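The year I stopped renewing things automatically

My home insurance went up again in May. I only noticed because I was looking for something else entirely (a warranty for the dishwasher, long expired) and there was the renewal letter, sitting in my email between a shoe sale and a reminder from the dentist. Same house, same roof, same me, and a premium that had crept up for the second year running.

So I made a pot of tea and decided I was going to go through everything. Every subscription, every policy, every little thing that comes out of my account while I'm busy doing something else. It took 2 evenings and most of a packet of biscuits.

First up was Moltura, the coffee bean delivery I signed up for when I was working from home full time. Lovely beans! But I'm back in the office most of the week now and there were 7 unopened bags in the pantry, some of them hiding behind the flour. I paused it. Their website makes you click through a page of sad messages first, but fair enough, they did let me go in the end.

Then Sketon, my phone provider. I've been with them forever and I was paying for a plan they don't even sell any more. The newer one is cheaper and has more data, and all I had to do was ask. I was a bit cross about that one, to be truthful. You'd think somebody might have mentioned it in all those newsletters.

The insurance was the big one. I'm with Arkton, and I'd been dreading the phone call, so I asked my neighbour Smaranda Matei how she handles hers. She rings them every single year, apparently, with a cup of coffee and a quote from somebody else in front of her. She told me to get the other quote first, write it on paper, and then stop talking once I'd read it out. The not talking is the hard bit for me, as anyone who knows me will confirm.

I got a quote from Mocanu online before I rang. Fiddly form, lots of questions about the colour of my roof tiles and the age of my hot water system, and it kept logging me out whenever I went off to check something. Third go, I got through to the end. 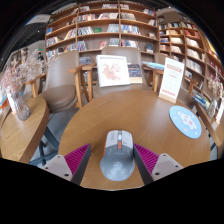 Do you have to switch companies to get a better price? Only if yours won't budge, and plenty of them will if you ring before the renewal date with another quote in hand.

Arkton took 14 minutes, most of it hold music. A very patient man called Traian Hodoroagă went through the policy with me and found I'd been covered for jewellery I sold years ago — that came off, and so did a good chunk of the premium. I stayed with them. I also put my excess up a little, which I thought about overnight before ringing back to say go ahead.

Still on the list: the streaming services (my sister uses one of them, so that will be a negotiation) and the gym. I'm not ready to talk about the gym.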